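The lid had been giving them trouble since September. Emiko Arai had written it on the whiteboard in the corridor, LID, and under it the tally of attempts, and someone from the night roster had drawn a small tombstone beside the number.

She came in at seven and hung her coat on the back of the door. The heating at Sekbridge was set by head office in another time zone, so she kept her scarf on. She logged into the bench, typed 15 Nov 2022 at the top of the sheet, and under it the number of the first episode, 388.

The job was from Brilta, who sold hand tools and hardware by mail and wanted their returns sorted without people. A returned clamp came back in a bag. The bag went in a tub and the tub got its lid. A person did it in four seconds while talking about the footy. Brilta would pay for a machine that did it in fifteen.

You taught the arm by holding the other arm. The leader sat on a stand beside her chair, the same joints at half the weight, and whatever she did with it the one on the table did too. She had been a physio before this, and on her first day Goossens had said that was good, she'd be used to moving someone else's elbow. He had hired three physios and a puppeteer. The puppeteer had left.

She put her fingers in the grips and ran episode 388. The arm came down, found the lid, tipped it, lost it. She marked it failed. On 389 she got the lid up and across and set it down crooked. She marked that failed as well. The sheet had a column for reasons and she wrote "crooked".

At nine Ullis rang through from the model side. Ullis was young and always sounded as though he was eating.

"We had a look at your 247 good ones," he said. "The policy's picked up a habit."

"What habit?"

"It stops. Before it grabs the lid it goes down into the round bit and sits there. Two seconds, sometimes three. Then it carries on. Do you do that?"

"No," said Emiko.

"It must be getting it from somewhere."

She said she would check. She put the phone down and opened the recordings and watched herself, or watched the arm being her, forty times over at double speed. It was there in nearly all of them. The fingers came down into the hollow and stayed, and then the wrist turned and went for the edge. She couldn't remember doing it once.

She made tea. She stood at the bench with the mug and put her free hand on the table, palm down, beside the leader arm.

It was how she used to start with a patient. You didn't take hold of a sore shoulder straight off. You put your fingers on it and waited for the person underneath to get used to you, and when the muscle let go a bit you began. Her supervisor in Hobart had drilled it into her and after a year or two she had stopped noticing. She had done it with her father in the hospital, when all he needed was his pillow shifted.

She rang Ullis back.

"It's me," she said. "I do it."

"Righto. Can you stop?"

"Probably."

"It's just that it costs us. Brilta's clock is fifteen seconds and we're on seventeen."

"I said probably."

She ran episodes until lunch. She found that if she hummed she didn't pause, so she hummed. The lid went across and on, across and on. She ate a sandwich over the sink in the kitchenette and went back and did the afternoon the same way, and the column for reasons stayed mostly blank. By half past four the counter said 469 and her throat was dry.

Goossens put his head in on his way to the car park. He had his bike helmet on already.

"Ullis says you've fixed it."

"He won't know until it's trained."

"He says the new ones look quick."

"They are quick," she said.

He looked at the table for a while. He asked if she wanted the overhead lights left on and she said yes, she had one more to do. He went off down the corridor and she heard him stop at the whiteboard, and the squeak of the marker, and then the outside door.

She put her fingers back in the grips. She didn't hum. She brought the arm down slowly until the tips were resting in the hollow and she let it stay there, longer than she ever had with the others, with her elbow on the armrest and the fans going in the rack. Then she reached across with her left hand and pressed the key for discard, so that it wouldn't be kept. 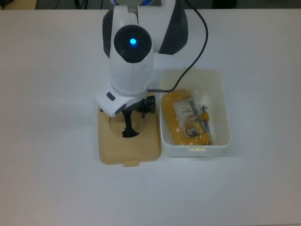
*The last one of the day, before she pressed the key.*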